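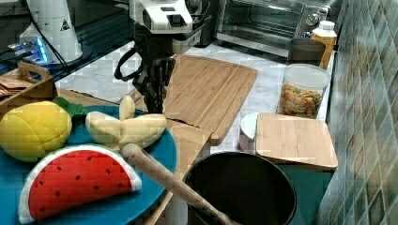 The large board, set diagonally on the counter.

The Cutting Board Is a Work Surface and Should Be Stored Like One

January 7, 2021

Most home kitchens have one cutting board that is too large to put away. It lives on the counter, and over time the counter stops being counter and becomes the area that surrounds the board. My position is that a large board should be either in use or standing on its edge in a slot, and that the common third state, flat on the counter with other things on and against it, costs more than people think.

Start with the space. The kitchen I cook in has 44 inches of counter between the sink and the range. That is an ordinary run for an apartment in Isville and a generous one for the older buildings near the river. With the toaster and the kettle in place, I measured 573 square inches of clear surface. A full-size board laid square to the wall takes the larger part of that. Laid at an angle it takes more, since the triangles left at the corners are too small to hold a plate and too large to ignore. They fill up with jars.

People angle their boards for a sensible reason. A right-handed cook with a knife tends to stand slightly turned, and the board follows the body. During the cutting this is correct. After the cutting the angle has no purpose, and the board should go.

The second cost is to the board. Bamboo is sold as a hard, stable material, and compared with many woods it is. It is still a laminated product made of strips and glue, and it moves when one face takes up water and the other does not. A board lying flat on stone or anything like it has one face open to the air and one face pressed against a surface that holds a film of moisture after every wipe. Leave it that way through a humid July and it will cup. A cupped board rocks, and a rocking board is a worse hazard than a dull knife. I have flattened two by wetting the hollow face and weighting them overnight. Both cupped again.
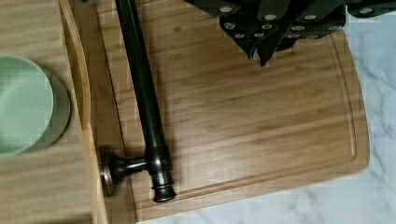

Juice groove, lower right corner.

The groove deserves its own paragraph. It is there to hold liquid from meat, tomatoes and melon, and it does this well for as long as it takes to carve. It is shallow, it follows the perimeter, and the corners are rounded so that a cloth can get through them. On a board that stays flat on the counter, the groove collects crumbs first, then whatever runs into the crumbs. Anyone who doubts this should run a toothpick along the groove of a board that has been out for a week.

There is also the matter of what gets put on the board. A flat, empty, pleasant-looking rectangle at waist height is an invitation. Mail goes there. Keys go there. Metal hardware goes there, and this one I would forbid outright. A towel bar, a bracket or a faucet part may carry machine oil or old plumber's grease, and bamboo takes a dent from a dropped flange more readily than its reputation suggests. Work of that kind belongs on a folded rag on the floor or on a table in another room. The board touches food. It should touch food and knives and a damp cloth, and then nothing until the next meal.

Gunnlaugur Hedegaard, who fitted kitchens for Dalsgaard and now designs for Timier, disagrees with me on storage. He holds that a board that is put away is a board that is not used, and that people will cut on plates before they will open a cabinet. I accept the observation. I have seen onions cut on a dinner plate in houses with very good boards. My reply is that the cabinet is the wrong place. A slot 2 inches wide beside the range, open at the front, takes the same effort to reach as the counter does. Vilau sold an end panel with such a slot for a few years and then dropped it in favor of a wine rack.
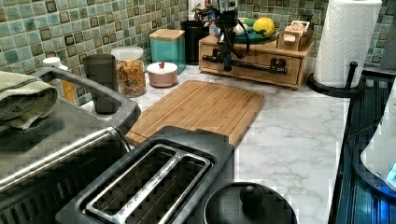 Harish Unnithan

The toaster is usually where the argument gets decided. When a toaster sits over the near edge of a board, neither can be used without moving the other. The cook who wants to chop must lift a small appliance with a cord and a tray of crumbs, and will often decide against it. The cook who wants toast drops crumbs on a surface meant for raw food. If there is a toaster oven or air fryer on the same stretch as well, with a towel over its corner and canisters along the backsplash, the counter is at capacity, and the board is simply the lowest layer.

I do not object to things on counters. Cereal in a clear jar with a lid is properly stored, and so is coffee in a canister. These objects have small footprints, they stand against the wall, and they are picked up and put back in the same spot. A toaster used daily has earned its place. The large board is the one item that occupies the front of the counter, where the hands work, and it does so during all the hours when no one is working.

A small board is a different case. Mine is 12 inches on a side, and I leave it out. It handles a lemon, a sandwich or a clove of garlic, it dries quickly when leaned on the tile, and I can move it with one hand while holding a pan in the other. For most weekday cooking it is enough, and the large one comes out for roasts, bread dough and watermelon.

For anyone who wants to test this before building a slot, a vertical file holder from an office supply store will do. Screw it to the side of a base cabinet, long edge of the board down, with a gap at the bottom so the edge can drain. Oil both faces of the board on the same day.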